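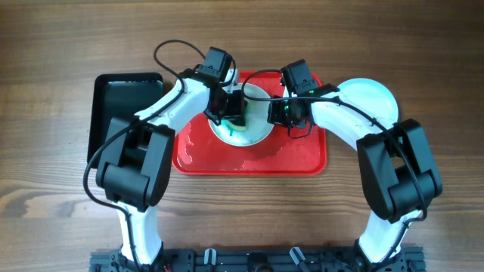 *Dishes and two robotic arms at a wooden table.*

**Well songs of Storutcombe** are the short work chants once sung at the village wells of Storutcombe, and I've been keeping this entry going because the printed guides skip them. The oldest written set is the Ziment notebook, which has 40 verses and very few tunes (maddening, I know!).

Most songs run to 2 lines, with the second one repeated until the bucket is up. 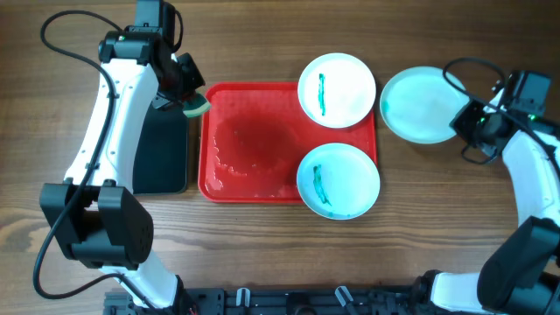

Are the songs still sung today?

They're sung once a year, in November, when the upper well is dressed with ivy.

## The Jekholm recordings

The Jekholm archive holds 844 minutes of tape, and I've listened to most of it. The singers slow down a lot toward the end – far more than the notebook would make you think – and they swap words freely.

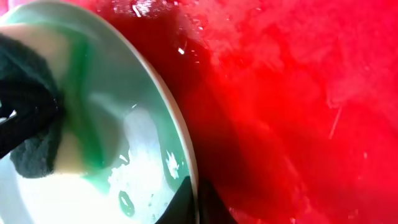

## Protection

The songs went on the Medrano list of local traditions after a petition with 2,000 signatures. Being listed pays for copying the tapes, but it doesn't cover teaching, so the school classes run on donations. I'd love to see that change.

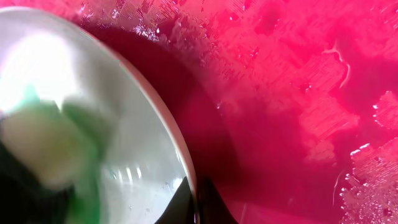
A reader from the lower village wrote in to say that her family always sang the second line first, and that the notebook has it backward. I've added her version to the variants page.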